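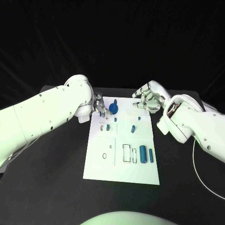
Furano Bimanual Assembly Kit

Peg, gear and cylinder task set for two-arm student robots
Catalog no. 562
Supplied by Ceder Classroom Equipment
Page last revised 5 August 2020

Overview

The Furano kit is a tabletop assembly exercise for school and college robotics clubs working with two-arm platforms. It consists of a set of small blue parts and a printed white task sheet. The sheet is divided into rectangular sections by thin black lines and carries outlined targets for placement. Students program or teleoperate the robot to pick up parts, pass them between hands where the task card calls for it, and set them down on the matching outline.

The kit was developed with the after-school robotics class led by Itziar Robles and is the standard equipment for the manipulation event of the Flusura student league. It does not include a robot. Arms, hands and controllers are the responsibility of the team.

Contents

Task sheet, white, black print, single-sided (2 copies)
Gear-like part with raised center peg, blue
Pegs, small, blue
Cylinders, assorted diameters and lengths, blue
Task cards, set A (placement) and set B (transfer)
Score pad
Storage tray with lid

Parts are molded in one color on purpose. Teams that rely on color segmentation alone will find the parts easy to detect and hard to tell apart, and set B is written with this in mind.

Task sheet

The sheet lies flat on the table between the two arms, long edge toward the robot. Outlines include circles, an oval and rectangles of different widths. Parts may be started upright or lying on their sides, depending on the card. A cylinder lying down has to be regrasped or rotated before it can be placed on a circle, and most of the points lost in the first weeks of a course are lost at this step.

Tape all four corners. A sheet that shifts during a run is not re-aligned by the judge, and the run is scored against the outlines where they end up.

The sheet should be used on a matte, dark surface. Glossy tabletops produce reflections that confuse low-cost cameras. A plain black curtain behind the work area is recommended for any team using vision, and is required at Flusura events.

Grippers and hands

The kit is usable with parallel grippers and with multi-fingered hands. The smaller pegs need a fingertip pinch. Power grasps are suitable for the thicker cylinders only.

For multi-fingered hands, the following settings have worked as a starting point in the Robles class:

Approach from above, fingers curled downward, thumb opposing the index finger.
Close at low speed until contact, then hold position. Do not continue to increase force.
Keep the idle hand open and clear of the working hand by at least one palm width.

The gear-like part should be picked by its raised peg. Picking by the rim is allowed but tends to tip the disk on release.

Teams with parallel grippers should fit soft pads. Bare metal jaws mark the parts over time – this does not affect scoring, but worn parts are harder to hold.

Task cards

Set A contains single-arm placement tasks. Each card gives a starting layout and a target layout. Either arm may be used, and the choice is recorded on the score pad.

Set B contains two-arm tasks. A part is picked by one hand and released by the other, or one hand steadies a part while the other sets a second part next to it. Runs in which both arms are commanded at once are scored the same as runs in which they move in turn. New teams should begin with turns.

Scoring

A placement counts when the part is inside its outline and both hands have released it. A part touching the line scores half. A part knocked over after release scores nothing, including when it is knocked over by the other arm. The highest score recorded on set B in league play so far is 287, by the team coached by Aurelio Esteban.

Cable routing

Loose cables are the most common cause of lost runs. Route them outward from the wrist, away from the sheet, and leave enough slack for full wrist rotation. Where a cable has to cross the tabletop, keep it outside the printed area through the whole range of motion and check this by moving the arm by hand with power off.

Close open wrist housings before competition runs. Practice runs with a panel off are at the discretion of the instructor.

Storage and care

Wipe parts with a damp cloth. Solvents dull the surface. Store sheets flat; a rolled sheet keeps its curl and lifts at the edges even when taped.

Replacement items

Task sheet, pack of 10: no. 562-S
Peg and cylinder set: no. 562-P
Gear-like part: no. 562-G
Score pad: no. 562-N

Price and ordering

Complete kit: $77, shipping not included. Schools registered with the league order through their coach. Replacement sheets are also stocked by Steinarsdóttir Educational Supply.

The printed outlines changed in the current edition. Older sheets may be used for practice but are not accepted at league events. The edition letter is on the back of the sheet.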